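About Us

Hi, I'm Jingyi Su, and Fevia is the pair of robot arms I've been building in a shared workshop in Dilloston with Hường Huỳnh and Deming Long. We became a company on 26/08/2023, mostly so we could put a proper name on the lease (and get our own shelf!).

I do the wiring and most of the software. Hường draws the brackets and prints them, then prints them again when Deming bends one. The first set of fingers took seven tries, and I still have the bad ones in a coffee can under my bench.

We picked breakfast as our project for this year. Toast sounds easy, and then you try to write down how you pick up one slice without squashing it! 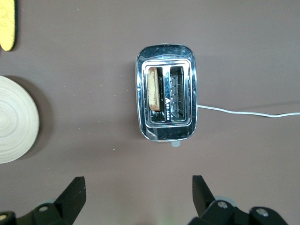
Deming wanted to start with eggs and I'm so glad we talked him out of it. Bread is cheap, it forgives you a little, and the whole workshop will eat the mistakes if there's butter. We went through around 200 slices before September and I can't say I'm tired of it yet.

Working with two arms is the part I love most. Each has its own camera down by the fingers, so we get to see the job from both sides, and when something goes wrong we sit there with tea and argue about which arm was to blame.
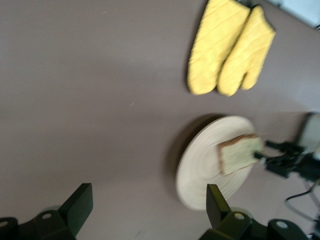 Hường is redoing the finger pads right now with a softer face, and I'm cleaning up the code so other people can read it without calling me. If you're building something like this at home, come by on an open evening and bring your parts. We have spare screws, a decent vise and far too much jam.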